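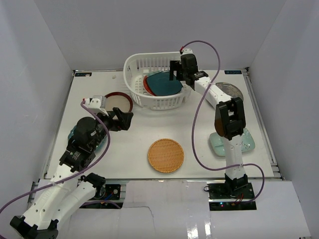 Sheyla Giraldo

June 11, 2021

Spent the morning on the handling rules for the two-arm cell. The draft has been open since May and Milovan wants something he can hang next to the door. Current length is 14 rules. Target is whatever fits on one page in a type size people can read standing up.

Started with the layout rule, as it causes the most argument. The old wording was "dishes placed randomly." Duván's random and Tuulikki's random are different things. Duván leaves wide gaps. Tuulikki puts plates where an arm has to pass over them, which is harder and closer to a real kitchen counter. New wording: every item lies flat on the board or in the basket, at least one item sits under the travel path of each arm, and no item touches a rail. I kept the trivet in the middle as a fixed item. It gives both arms something in the shared area that has to stay where it is – a useful check on how low the elbows come.

Rule on the shared area itself: one arm at the basket at a time. The other arm holds outside a line I have defined from the basket's left side down to the front rail. With the right gripper over the basket and the left one out by the brown-rimmed plate, the spacing is fine. I would like a number for the minimum gap between grippers and do not have one I trust. Left it blank in the draft, marked open. Consuelo will object to a blank. I prefer a blank to a guess.

Stacked plates. Two plates leaning together in the basket, the teal in front of the red-orange one, is allowed as a start condition under the draft. It was not allowed under the old sheet, and people set it up anyway. The rule now says the front plate is taken first and the gripper comes in from above with both fingers pointing down. Side approach through the ribs is prohibited. The ribs flex, the basket walks, and then every position taught relative to it is off.

Cables took longer than expected. Both gripper cables hang in a loop, and the loop is needed because the wrist has to turn. The question is how much loop. The right one swings out past the mint dish, and I do not want a loop that can reach a dish rim in any pose. Wrote it as a pose check: move each arm to its two extreme wrist positions before the first cycle and look at the cable. If it lies on an item, stop and re-dress it. No tape on the connector end. Tape hides a connector that is backing out.

Boards at the arm bases are a harder case. They sit open at the front, with the wiring in reach of anyone leaning in to move a plate. Rule as written: power off before a hand goes past the front rail, no exceptions for "just one plate." Duván asked whether pausing the program counts. It does not. A paused arm is still holding torque and can resume. I put that sentence in the draft word for word, as he will not be the only one to ask. A cover would be better than a rule. Requested one through Stevens, no reply yet.

The front panel has a thin line running down from its top edge. Could be a crease, could be a crack. Added panel condition to the daily check and will look at it with a flashlight tomorrow. If it is a crack the panel gets replaced before the next long run. There was also a small white fragment on the board to the left of the basket. Rule 6 covers this: clear board before start, debris bagged and noted with the time. I had written "wiped" and changed it to "cleared," as wiping pushes small pieces under the rail.

Labels next. The two dark ones at the far corners are too small to read from where the operator stands. I do not propose making them bigger. I propose that nothing the operator needs should be on them. Anything needed during a run goes on the page by the door.

Talked with Milovan after lunch about the inspection interval for finger pads. The Vovetti sheet we inherited says 2,000 cycles. He wants it by calendar, once a week, on the grounds that people remember days and forget counters. My view is that the log counts cycles already, so the counter costs nothing. We agreed on whichever comes first, which adds a line to the page.

Open items:

- minimum gripper gap, needs a test
- covers for the base boards
- front panel, crease or crack
- whether Rallex and Nullunden cells use the same page or their own

On the last one I lean toward their own. The dish set is different in both and a shared page would fill up with conditions.

Draft saved as revision 2. Down to 12 rules after merging the cable items and dropping the one on ambient light, which had no value attached and could not be checked by anyone. Tuulikki has it for review and will run a full setup from the page alone, with no help from me.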